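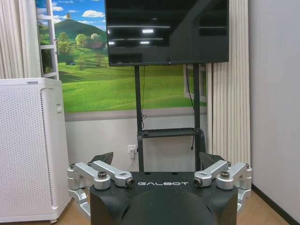
Club project: two grippers close at different times on a handoff. How do we sync them?

Posted in Robotics > School clubs and competitions

pistero_club
I help run an after-school robotics club and we are stuck on one part of our fall project. The task is a handoff. One arm picks up a foam block, brings it to the middle, and the other arm takes it. We have to show it at the regional open house in November and we get 3 tries on the floor.

Each arm works fine alone. The students wrote the pick routine in Sasau and it hardly ever misses. The trouble is the handoff. The giving hand opens before the taking hand has closed, and the block drops. If we add a delay, the two hands end up pulling against each other and one arm faults out.

Things we have tried:
Longer delay on the giving side. Fewer drops, more faults.
Slower speed on both arms. No real change.
Moving the meeting point closer to the body. Slightly worse, the elbows get near each other.

We run both arms from one laptop, with a separate script for each arm. The students are in middle school, so I would like a fix they can understand and type in themselves. We have 2 meetings left before we have to freeze the code.

boron_bench
The separate scripts are your problem. Each one is running on its own clock and a delay is just a guess about what the other one is doing. Put both arms in one script and make the steps wait for each other.

Order that worked for our team:
1. Giving arm moves to the meeting point and stops.
2. Taking arm moves in and stops.
3. Taking hand closes. Wait until the hand reports that it is holding something, not until a timer runs out.
4. Giving hand opens. Wait until it reports open.
5. Giving arm backs straight out. Only then does the taking arm move.

That makes 4 waits if you count the one at the end. Set a time limit on each wait so the program quits cleanly if a hand never reports. Ours hung during a practice run and the kids stood there looking at it.

For the faults, lower the grip force on the giving side right before step 3. Foam does not need much. Also check that the two hands agree on where the middle is. Ours were off by the width of a pencil and that was enough to cause the pulling. Have a student move each arm to the same taped mark and write down the numbers.

I would put the meeting point back where you had it. If the elbows are getting close you have less room for error there.

dooryard22
we had the same thing and just used a longer block. each hand gets its own end and the fingers don't bump. check your rules first though, some events give you the block and you can't swap it

De Bruijn Makers
Agree with the first reply about using one script. One thing to add for middle school students: have them act it out before they type anything. Two students, one block, eyes closed, and the one taking it has to say "got it" before the other lets go. Ours wrote the wait steps without much help after that.

Also save a copy of the old scripts under a different name. We wrote over ours and had to redo the pick routine from memory.

pistero_club
Update. We merged the scripts and put in the waits. The taped mark test showed the left and right arms did not agree on height, so we corrected that too. No faults at the last meeting. We still get a drop now and then when the block is picked up crooked, so the students are working on the pick next. We have to use the block we are given, so the longer one is out.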